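Grarkton Tenants' Union Questions Urkham Heat Meter Savings Claim

Renters' group asks for billing records before any more buildings are converted

GRARKTON, November. The Grarkton Tenants' Union today released its review of the heat metering program run by Urkham, the company that bills apartment buildings for steam and hot water across the east side. The union says the savings Urkham has promised renters do not show up in the bills its members have handed over, and it is asking the company to publish the records behind its claim.

Urkham began switching buildings from flat-rate heat to metered heat last winter. Under the old plan, heat was part of the rent. Under the new one, each apartment gets a small meter clipped to the radiator, and the tenant gets a separate bill. The company's brochure says the typical household "will see lower costs in the first season." It does not say how a typical household was picked, how big the apartment was, or what the weather was like that season.

"We have asked what 'typical' means four times in writing," said Siwan Harries, who led the review. "Each reply thanked us for our interest in saving energy. I am interested in saving energy. I would also like to know where the number comes from."

The review looked at bills from 179 apartments in buildings converted before the start of last year's heating season. Tenants turned over the bills themselves, along with their leases. The union admits this is not a perfect sample. People who are angry about a bill are more likely to bring it in, and the review says so on its first page. But Urkham has the full set, and the union has offered to withdraw its findings if the full set shows something different.

Among the bills reviewed, the largest for a single season came to $1,070, for a one-bedroom on the top floor of a building on Okora Street. The tenant's rent was not lowered when the meters went in. Her lease from the year before lists heat as included. The new lease is silent on the point, and the landlord told her that the change was "revenue neutral." The union would like to hear for whom.

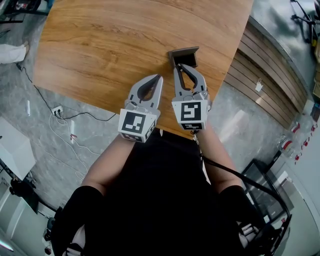
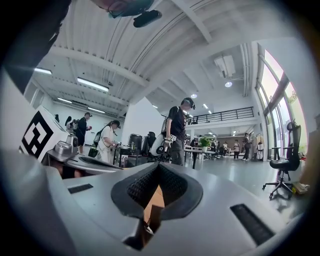
The meters themselves are a second concern. The model Urkham uses, sold under the name Edet, does not measure how much hot water passes through a radiator. It compares the temperature of the radiator with the temperature of the room and produces a number of units. Those units are then divided into the building's total heating cost. A tenant can turn every valve down and still pay more than the year before, if the neighbors turn theirs down further or if the boiler is old and wasteful.

That last part deserves more attention than it has been given. In a flat-rate building, the owner pays for a bad boiler. In a metered building, the tenants do. Urkham describes metering as a way to give people "control over their comfort." A renter has no control over the boiler, the pipe insulation in the basement, the roof, or the windows. She can wear a sweater, and many did.

Lakmal Thambiah, a retired heating engineer who checked the union's math, said metering can work under the right conditions. He pointed to buildings where the pipes were balanced first and the windows were replaced before the first bill went out.

"Done in that order, I have no quarrel with it," Thambiah said. "Here the meters came first, and the repairs are on a list somewhere. I have seen a lot of those lists."

Thambiah also questioned how the company handles missing readings. When a meter fails to report, Urkham fills the gap with an estimate. The bills mark these months with a small letter E, which is explained only on the company's website. In one building the letter appeared on every bill for the coldest part of the winter. Tenants who called were told the estimates were based on "comparable units." The company would not say which units those were, citing the privacy of other customers.

The union has heard the argument that renters waste heat when they do not pay for it directly. There is probably something to it, and the review does not claim otherwise. Some members said they used to open a window in January. Most of those same members said they opened the window because the radiator had no working valve and the bedroom was too hot to sleep in. Putting a meter on that radiator does not fix the valve.

The union is asking Urkham to do the following:

Publish season totals for every converted building, before and after the switch, with tenant names removed.

Explain in plain words on the bill itself how a missing reading is estimated.

Stop charging the monthly reading fee of $8 in any month when no reading was taken.

Hold off on new conversions until the records are out.

It is also asking the city to require a written rent reduction whenever heat is taken out of a lease. The city's housing office has said it is "monitoring the situation." The union received the same sentence last spring, in a letter about a different company.

Urkham has announced that 2 more buildings will be converted before the end of the winter. Notices have gone up in both lobbies. They carry the same line about lower costs in the first season, this time with a picture of a piggy bank in a scarf, and no footnote.

"If the savings are real, this is the easiest request they will get all year," Harries said. "Show us the bills. We'll put out a second release saying we were wrong, and I'll write it."

Tenants in converted buildings are asked to keep every bill, including those marked as estimates, and to take a photo of the meter display on the first of each month. Those who have signed a new lease in the past year should compare it with the old one and look for the section on utilities. Tenants who have already been charged a late fee on a disputed bill may have grounds to ask for it back, and the union can help with the letter. Members will go over bills at the union office in the evenings, starting at 6:30 p.m. Interpreters are available on request.

Copies of the review, including the list of questions sent to Urkham and the replies received, are available at the union office and by mail. Names and apartment numbers have been removed.

About the Grarkton Tenants' Union

The Grarkton Tenants' Union is a membership group for renters in Grarkton. It is paid for by dues and takes no money from landlords, utilities, or billing companies.

Media contact: Siwan Harries, Grarkton Tenants' Union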